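Wednesday, and I finally have time to write down what we learned about motion blur and our bottle detector. It will be a long thread, sorry. (1/12)

The task is simple to say: the arm must choose a pill bottle by the colour of its body and take it by the sides. The bottles are translucent and they have white caps. Both facts gave us trouble. (2/12)

From the wrist camera, when the fingers point down, a bottle is mostly a cap. White, round, very bright. The colour we need is only a thin part below it, and during a fast approach this part is smeared into the wood of the table. (3/12)

Our first detector looked at every wrist frame and trusted all of them equally. I took 578 wrist frames from our logs and sorted them by speed of the arm. In the slow ones the colour class was fine. In the fast ones, pink and orange changed places all the time. (4/12)

My first idea was to train more on blurred frames. Pieter Khumalo asked me why I want an answer from a frame that has no answer in it. I did not like the question, but he was right. (5/12)

So now we have a gate. Goltow (our small perception node) reads the joint velocities together with the image and gives each wrist frame a weight. Fast arm, low weight. Of the 578 frames, 317 passed. The others are still used for the position of the cap, but never for colour. (6/12)

For colour during the fast part we ask the fixed camera. It sees the bottles from the side, so the body is large and the cap is small. The problem there is overlap: one bottle behind another, and both are translucent, so the colours mix. (7/12)

The planner handles this in a boring way. If two colour regions touch in the fixed view, it slows the arm 10 cm above the table and waits for one good wrist frame. Chantelle Mokoena wrote this part in an afternoon and it has needed only one fix. (8/12)

The fix was for time stamps. The two cameras did not share a clock, and the older fixed frame sometimes won against the newer wrist frame. If your fusion behaves strangely, please check this before you touch the model. I lost most of September to a very similar mistake. (9/12)

Three frames from the logs: (10/12) 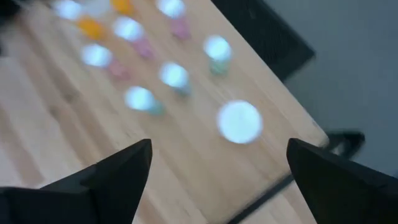
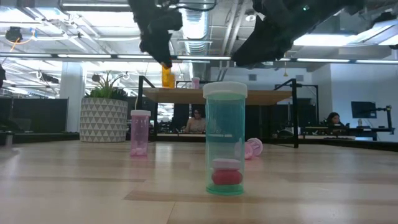
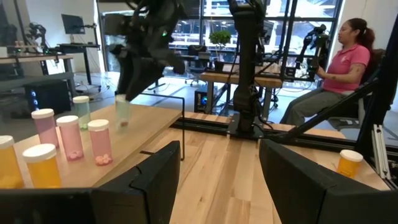 Wrist, fixed, wrist. The first one gets a low weight for colour.

Still open: a pink bottle lying on its side. The cap is then not a circle in the wrist view and the grasp planner refuses it. Pieter wants a second grasp type, I would like to fit the full cylinder first. (11/12)

I will clean the gate code and put it in our public repo when Chantelle has reviewed it. If somebody has weighted frames by joint speed with a rolling shutter camera, please write to me, I have questions about the exposure time. (12/12)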